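3.2 Small stationery and the containers it is kept in

Of the supplies covered by the Stistham survey, staples were the ones people lost track of most often. Pens and folders have an obvious home on a desk or a shelf. Staples come in strips, the strips come in a thin cardboard box, and the box is usually the first thing to fall apart. Once it has gone, the strips end up in a drawer with paper clips, spare keys and old batteries. Dumlao's earlier notes on the Brulow office describe the same pattern, and we saw it again at Layug.

We asked each workplace to move its staples out of the original packaging and into an open container of its own choosing. No rule was given about colour, size or where the container should sit. Of the 200 workplaces invited to take part, 191 returned a completed form. The other forms were missing the second page and were left out of the totals.

Most people picked something shallow. The reason given in the comments was nearly always the same: a strip of staples lies flat and is awkward to pick up from the bottom of a deep cup, where it tends to stand on end against the side. A shallow tray with raised walls lets the fingers get under one end of the strip. Bright colours were also favoured, as grey metal shows up well against them. Figure 4 gives a case of this kind, with strips kept in a yellow plastic tray. 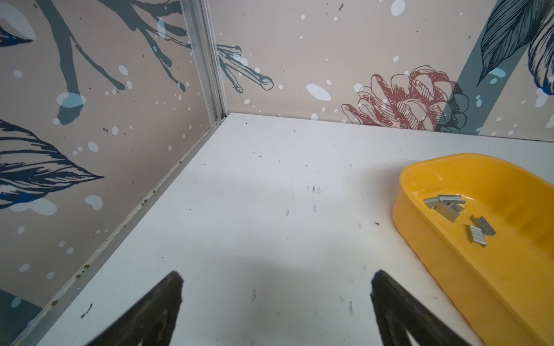 Figure 4. Strips of metal staples in a shallow yellow plastic tray on a white, marked surface.

The strips in Figure 4 have not been lined up. Several overlap in a small pile and the others lie apart at different angles. This was typical of open trays in the survey. Only 7 workplaces reported keeping their strips side by side, and all of them used a container with a divider. In the comments, people who did not line up their strips said it made little difference to how quickly they could refill a stapler. What did matter was whether the strips were whole. Short pieces left over from a refill were often dropped back in with the full strips, and after a few weeks the short pieces made up much of what was there.

Surfaces were not part of the original form, but they came up often enough to mention. Pale surfaces used for small supplies pick up specks and grey scuffs, and a loose staple is hard to tell from a mark until it is touched. Respondents at Medik wiped theirs down whenever the tray was topped up. We think this is a sensible habit, though we did not test it.

A standard box of 1000 staples does not take up much space once unpacked, and none of the offices found that they needed a second tray. The question of where to keep the unopened boxes is taken up in the next section, along with refills for tape and correction rollers.

Last updated: 9 November 2021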